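Ticket 1789: Handheld gripper, width reading drifts after pad change
Site: Bruneck, bench 2
Unit: Flostby two-finger, teal joints
Opened by: Javiera Olivares
Assigned to: Baoshan Cheng
Status: Open, waiting on parts
Opened: 9 May 2023

Problem as reported

Fully open width reads 137 one minute and something else the next. Started after both finger pads were replaced. Operator says nothing else was touched. I have heard that before, so I am treating it as unconfirmed.

Entry 1, Baoshan

Rurport support answered the first email within the hour and told us to reflash the firmware. They tell everyone to reflash the firmware. I did it anyway so they can't send us back to step one. Same drift. Log attached, 1,667 lines, and not one error in it.

Entry 2, Baoshan

Swapped the cable for the one off the spare unit. No change. Put the old one back and checked that the collar was seated. Javiera thinks the new pads are thicker than the old ones and throw off the closed position. Could be, but thickness would give a fixed offset. It wouldn't wander.

Entry 3, Javiera

Fine, but please check the pads before ruling them out. The supplier's sheet says they are the same part. I don't believe the sheet.

Entry 4, Baoshan

Steps so far, to be repeated by whoever picks this up:

1. Power down, wait for the joints to go slack, power up with the fingers clear of everything.

2. Open the fingers all the way over the bench and leave them there. Check by eye that the two pads sit as mirror images, and look at the brackets as well as the felt or foam face. A bracket that has shifted on its joint will fool you into blaming the pad.

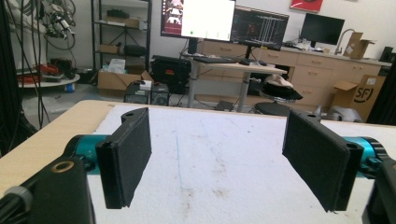 3. Run the open/close cycle 220 times with nothing between the pads. Write down the open reading at the start and at the end.

4. Put a thumb on each bracket and push sideways, lightly. Any play, stop and tighten the joint screws, then go back to step 1.

5. Only now run the zero routine. Running it earlier hides the fault for an afternoon.

Entry 5, Baoshan

Slight play on the right bracket at step 4. Tightened. Drift is smaller and still there, so I'm not calling this fixed. The Lucero guide says to rezero and close the ticket. I would like to see it hold through a full shift first.

Entry 6, Javiera

Agreed, leave it open. Ordered one right joint and a set of pads from a different batch. If the pads come in at the same thickness I will withdraw entry 3.

Next action: fit the right joint when it arrives, repeat steps 1 to 5, post both readings here. Do not reflash again.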